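**Purchasing a leasehold flat at Casdale: who is liable for the river wall?**

Posted in: Property and Housing / Buying

I am in the process of purchasing a second-floor flat in the Casdale development at Wonby, on the eastern side of the harbour. The asking price is in line with similar flats inland, and I had understood this to reflect the age of the building. My solicitor has now received the management pack, which states that leaseholders contribute to "the upkeep of the river wall and associated steps". The annual service charge is £557, and a further £300 is payable each year into a reserve fund.

I should be grateful for guidance on the following points. Is it usual for the owners of flats to be responsible for a river wall? Would the reserve fund be expected to meet the cost of a major repair? Lastly, may I withdraw at this stage without penalty? Contracts have not been exchanged. The property is in England.

Bianka Medve

---

**Answer 1** (accepted)

The obligation is not unusual where a development was built on former wharf land. Responsibility for a river wall commonly rests with the owner of the land it supports, and the freeholder may recover the cost from leaseholders if the lease so provides. The wording of the lease is therefore decisive, and the management pack should be regarded as a summary only.

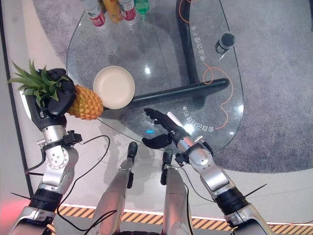 Your solicitor should be asked to obtain the last structural inspection of the wall, the accounts of the reserve fund and any notice of intended works. Particular attention should be given to the schedule setting out each flat's share, as this may be equal or may be calculated by floor area. An equal share can weigh heavily on the smaller flats. Put in household terms, a fund of this kind is the white bowl and the wall is the pineapple beside it: the prospective buyer needs to establish whether the one is large enough to take the other. A fund holding £4000 in total would be of little assistance if a section of the wall required rebuilding.

With regard to withdrawal, either party to a purchase in England may ordinarily withdraw before exchange of contracts. You would remain liable for legal and survey fees already incurred, and should check the terms of any reservation agreement you have signed.

---

**Answer 2**

I own a flat in the Fulumton building, further along the same bank. Our lease contains a similar clause. The wall was repointed in May and the charge was divided equally between all leaseholders, payable in 4 instalments. The managing agents, Agbenyega, supplied the inspection report upon written request, although a second letter was necessary. I would recommend asking whether the mooring steps are included, as they were charged to us separately.

The view is very pleasant and I have no regrets regarding the purchase.

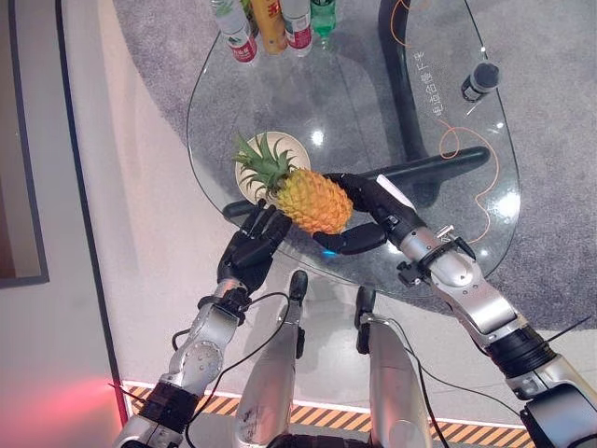
*Pineapple on a round plate, glass table.*

---

**Answer 3**

Do not purchase near water. Insurance is always refused.

> **Reply to Answer 3:** This is not correct as a general statement. Cover for the building is normally arranged by the freeholder or the managing agents. The enquirer should request the current policy schedule and confirm that flood damage is included, together with the excess that applies.

---

**Note added by the enquirer, 2009-12-25**

I thank those who replied. The inspection report has been requested through my solicitor, together with the policy schedule and the accounts. The seller has agreed to delay exchange until these have been received. The lease provides for shares by floor area.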